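Sorting out the play food again. It lives in a basket and by teatime it never does. Thread, sorry

The wicker basket is for anything you'd dig up or pick, and the plate is for whatever's being "served". That's as far as the system goes
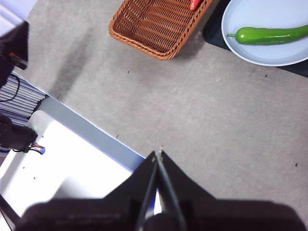 How do you clean a wicker basket that's been near small children?
Dry brush first, then a barely damp cloth, and leave it somewhere airy overnight.

Natália Morais swears by the hoover nozzle and she's probably right, I just can't be bothered to get it out!!

Anyway, potato and carrot go in together, cucumber gets the blue plate to itself. Jaime says the cucumber is spoilt. Jaime isn't the one who treads on it at six in the morning
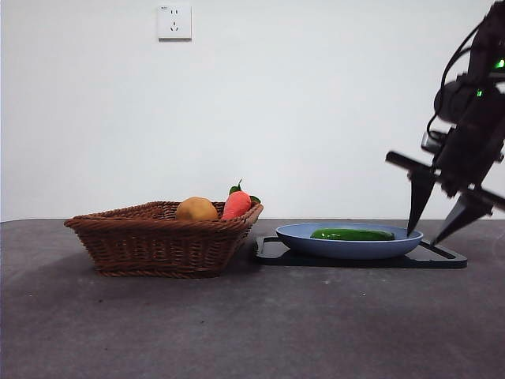
Veg basket, plus cucumber on its plate

Next up is the tea set, 3 cups and I've only got two saucers. If you've found one behind your sofa, it's ours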